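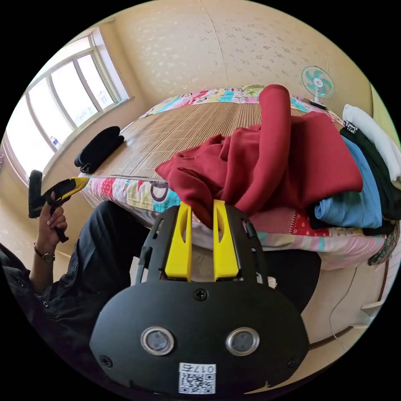 The mat moves. We bought the Dranda bamboo sleeping mat from your shop in September, and from the first week it has slowly traveled over the bed every time we use the bed for folding laundry. When it was new I thought we had put it down wrong. We keep it on top of the patchwork quilt and do the folding there, so the finished stack, like the one with the white piece on top and the black and light blue ones under it, stands at the right side, and the clothes not yet folded are thrown in a pile beside it. By the end of the work the mat is not where I left it, and there is a second problem with threads that I describe below. I would like to know if this can be repaired or if it is the wrong size for our bed.

Support > Sleeping mats > Bamboo > Ticket 596
6 min read

Opened by: Angelica Galang
Opened on: 10/27/20
Product: Dranda bamboo sleeping mat, 77 inches long
Handled by: Nera customer desk
Status: Closed

What I see

1. The mat slides toward the window side. In one evening of folding it moves roughly a hand's width. When somebody sits on the edge of the bed it moves faster.

2. Knitted clothes catch on it. The big dark red one that my brother Kenneth wears has now two pulled threads, both on the left sleeve. T-shirts and trousers have no damage.

3. The mat does not want to lie flat at one short end. It is a small curl, I can put two fingers under it.

What I tried before writing

I turned the mat over. It was the same, maybe a little worse, and the curl was then pointing down and pushed the end up like a small bridge. I turned it back.

I tucked the long side under the mattress. This stopped the sliding, but the slats were bent very sharply at the edge and I heard a cracking sound, so I took it out again the same day. No slat is broken that I can find.

I put books on the curled end for one night. In the morning it was flat and by dinner it was curled again.

Please do not tell me to iron it. My aunt told me that already.

Reply from Shiela Talavera, Nera

Hello Angelica, thank you for the clear list. You were right to take the mat out from under the mattress. The slats bend well in one direction only, the one you roll it in, and a sharp fold will break them sooner or later.

Can you tell me three things, please. How do you store the mat when it is not on the bed? What is under it, only the quilt, or also something else? And when you pass your hand over it in both directions, is there a place that feels rough?

Reply from Angelica Galang

We do not store it. It stays on the bed, also in the day. Under it is the quilt and under the quilt a thin cotton sheet.

I did the test with the hand. Along the slats everything is smooth. Across the slats it is smooth also, except near the band of stitching, where the thread crosses in a zigzag. At one place there the edge of a slat stands a little higher than its neighbors. I tried again with an old nylon stocking over the hand, and the stocking caught at the same spot and at one more spot close to it.

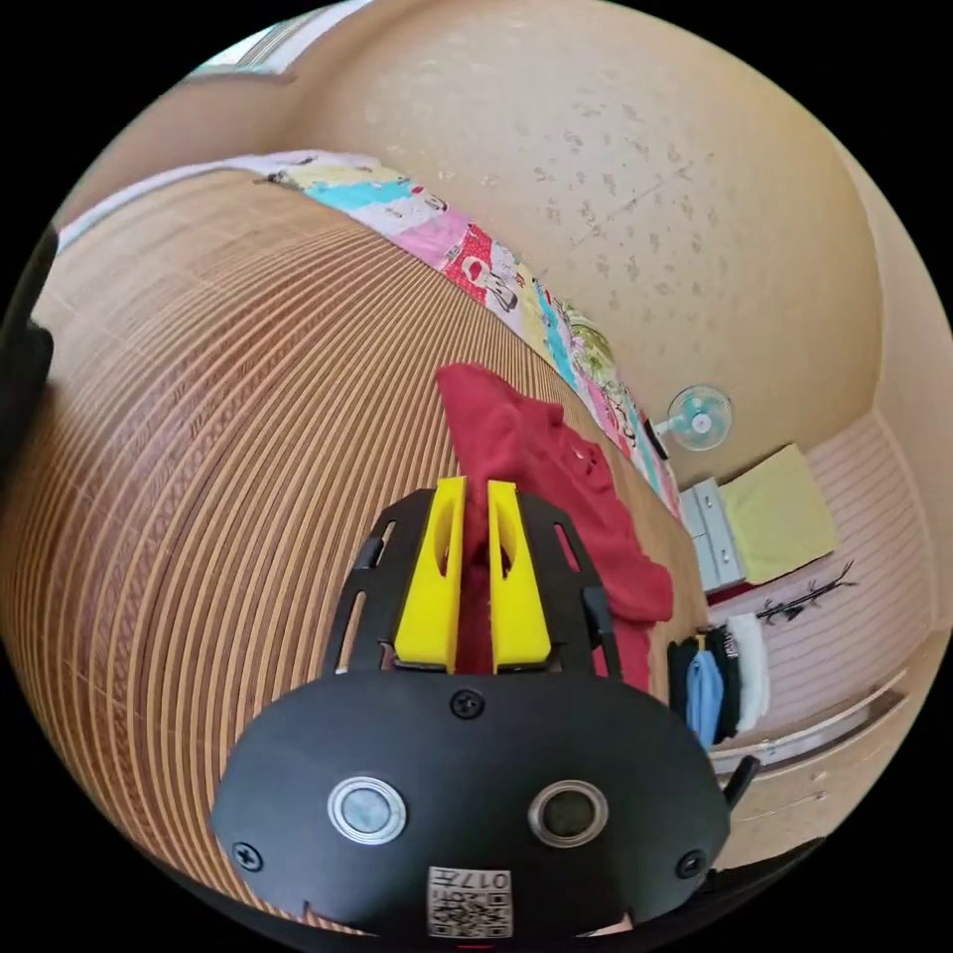

Kenneth then folded the rest of his things on the table and had no new pulled threads, so I believe it is the mat and not the washing machine. I suspected the washing machine first and I even cleaned the drum. I should also say that the window is open most evenings and we had a lot of rain, if that matters for the curl.

Reply from Shiela Talavera, Nera

The stocking was a very good idea, I will use it with other customers.

I asked Dindo Pangilinan from our workshop. His answer, a little shortened:

For the rough spots. A slat that stands higher beside the stitching has usually turned a bit in its thread. Press it down with the thumb and rub it with very fine sandpaper, always along the slat and never across. Keep away from the thread. A few strokes are enough. Wipe with a dry cloth and do the stocking test again.

For the curl. Roll the mat against the curl, with the good side outside, tie it loosely with two strips of cloth and leave it one night in a dry room. Rain and an open window can matter, the bamboo takes up water from the air and the short ends do it first. Books do not help much because the mat only waits until you take them away.

For the sliding. The quilt is the reason. A quilt is soft and has air in it, so it moves under the mat and carries the mat with it. Put a rubber net between them, the kind that is sold for carpets, cut a little smaller than the mat. Or fold the quilt to the foot of the bed and lay the mat directly on the sheet.

Reply from Angelica Galang

I did it in this order: sandpaper, rolling, net.

Sandpaper: the first spot is good now. The second one still caught the stocking after the first try and I had to do it again. Now it passes.

Rolling: after one night the curl was smaller but still there. After the second night it is flat, and it has been flat for six days. I close the window when it rains.

Net: I did not want to put the quilt away, my mother made us promise to use it. I bought the carpet net at Mangubat, the hardware store near us. They had only brown and it was too long, so I cut it with the kitchen scissors. The first time I cut it the same size as the mat and it showed at the sides, so I cut again. With the net the mat stayed in place for a full evening of folding. It moved a little when Kenneth climbed over the bed to reach the window - I think this is not the fault of the mat.

One question is left. Can I wash the mat with the net under it, or must I take it off? And can the pulled threads on the sleeve be a warranty case?

Reply from Shiela Talavera, Nera

Please take the mat off for cleaning and use only a damp cloth. Let both sides dry before you put it back on the net, rubber keeps the moisture in.

For the sleeve I have to disappoint you, the warranty is for the mat only. But pulled threads can often be brought to the inside with a blunt needle and a little patience. Do not cut them. If the two slats rise again, send me the mat and my colleague Ronaldo Calimlim will exchange it, he has your ticket number.

Reply from Angelica Galang

Understood. One thread is already inside, the other I will give to my aunt. You can close the ticket.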